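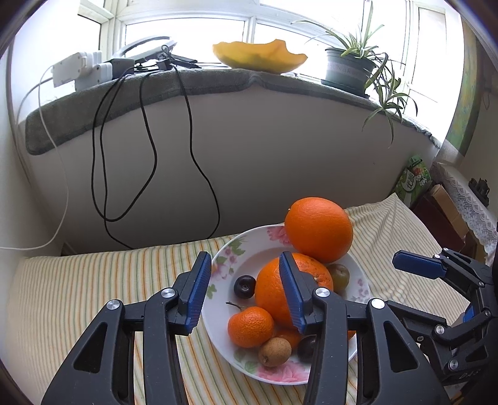

Workshop Notebook: Cash Transaction Matching, Second Pass
29 January 2021
By the Records Analysis Workshop, Vernulell
Print this page | E-mail this page

Work continued on the gaming cash ledgers supplied under the Anden file. The purpose of the session was to establish whether the matching routine in Fimance can identify linked buy-ins when a large sum has been divided among several patrons or across several visits.

The test set consists of 800 ledger lines, drawn from cage records and player account records. Names and account numbers were replaced with codes before the set was loaded. The first run used the default settings and returned 82 groups. On manual review, 18 of these were found to be sound. Most of the remainder had been joined only by a shared table number and a similar time of day. A busy table will always produce such matches, and they should not be treated as an indication of anything.

For the second run, the table number was removed as a linking field and the time window was reduced to 20 minutes. The output was shorter and easier to read. Two groups that had been accepted on the first review no longer appeared. Both involved a patron who left the floor and returned later in the evening, outside the new window. The window therefore needs to be set separately for returning patrons. The Imai export carries an exit time, but the field is blank on many of the older lines.
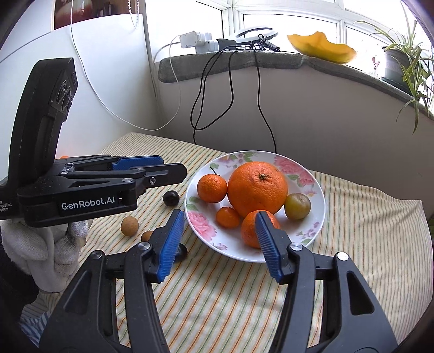

The question of grouping by amount was discussed at length. The present rule places transactions together when their values fall in the same band, and this is too narrow for the conduct under review. A divided sum is seldom divided evenly. A large orange, a mandarin and a very small citrus fruit on the same plate differ greatly in size, and a sort by size alone would separate them, although they plainly sit together. A yellowish-green, plum-like fruit beside the orange raises the opposite problem, that of an item which shares the plate and little else. The revised rule should therefore look first to source of funds and denomination, and to value only afterward. Reviewers must remain free to remove an item and record why.

One error of our own is noted. Refunds were loaded as buy-ins on the first run, with the sign dropped. This was corrected before the second run, so the two sets of results are not strictly comparable.

Outstanding for February:
Repeat the first run with refunds corrected.
Request exit times for the blank Imai lines.
Draft wording for the revised grouping rule and circulate it before any change is made in Fimance.
Confirm retention period for the coded test set.

Recent entries
Cash Transaction Matching, First Pass
Anden File: Receipt and Coding of Ledgers
Notes on Source of Funds Declarations
Denomination Fields in Older Cage Records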